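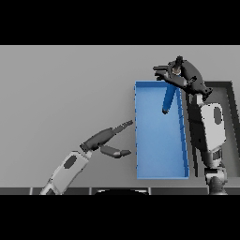

Blue rod, blue bin, two arms, in the simulator. Rule 4 (further down) is all about this moment.

I have been wanting to write up our house rules for two-arm work for ages, and June has finally given me a quiet evening to do it! They started as a scrappy text file called Sikamside, after the project, and there are now 9 of them. I won't go through every one, because a few only make sense if you use our software, but the rest should travel well to anybody with two arms and one table.

The big one, the one I'd have printed on a mug, is that every task runs in simulation before it goes near the hardware. Every task, even the boring ones. Picking up a rod and lowering it into a bin sounds like something you could wave through, and I used to wave that sort of thing through all the time. Then I watched an arm swing its elbow over the spot where the other one was parked, at full speed, and I became a convert on the spot.

Rule 2 is that one arm leads. Before anything moves, the task sheet names the lead arm and says what the other one is allowed to do while it waits. We used to write "assist as needed", which meant whatever the person typing had in their head that morning. Now it has to be a proper sentence, such as "stay open, stay outside the wall of the bin, do not close until the lead has let go". It's dull to write and lovely to read six weeks later when you've forgotten everything.

Rule 3 is about shared space. Draw a box round the bin, a bit bigger than the bin itself, and only one gripper may be inside it unless the sheet says otherwise. Timo Brandes argued with me about this for most of a lunch. He thinks a fixed box is too crude and that the planner should work out the overlap as it goes, and he's probably right for clever tasks. For the plain ones I still want a box, as I can check a box by looking at it.

Rule 4! My favourite. Long thin things go in at a slant, low end first, and the sheet has to give the angle and which end is the low one. A rod held near one end has a lot of length to catch on things, and the tip is where you'll clip a wall if you clip anything. So we check the tip, every time, and we check it against the walls of the bin as well as the floor. For ages our collision check only covered the gripper and whatever it was touching on the table, and the far end of the rod was just sort of trusted to behave. Adding the held object to the check was one afternoon's work and I wish I'd done it a year earlier.

Rule 5 says 300 clean runs in simulation, with the start positions shuffled a little each time, before we book the real table. A run only counts as clean if nothing touched anything it wasn't meant to. "It got there in the end" is a fail. The first time we tried this on the rod task we were terribly pleased with ourselves until we looked properly at the contact log and had to start again from zero. Do keep the contact log, by the way. Keep all of it, including the runs you're embarrassed by.

Then when we do move to the hardware, the first 10 runs are at crawling pace with a hand on the stop button, and that hand belongs to a person who isn't also looking at a laptop. This is rule 6 and I'm strict about it. I've been asked whether it still applies if the simulation was perfect. Yes! The simulated table is perfectly flat and evenly lit and has never had a mug put down on it.

Rules 7 and 8 are the software ones, so skip those.

Rule 9 is new and came from the Umuva people, who kindly let me pinch it. If you change the gripper, the count goes back to nothing. Different fingers, different task. I had two sheets where the fingers had been swapped and the old numbers left in, and I only spotted it when I was tidying up for this post, so thank you for that one.

I'm not claiming any of this replaces the actual safety standards for your kit, please read those too, they're drier than mine but much more thorough. These are only the habits that sit on top. If your lab has its own list I'd love to see it, especially anything on handing objects from one arm to the other, where ours is still one line and a question mark.

14 shares · 6 comments

Contact me · Words and rules by me, please ask before reposting · Back to top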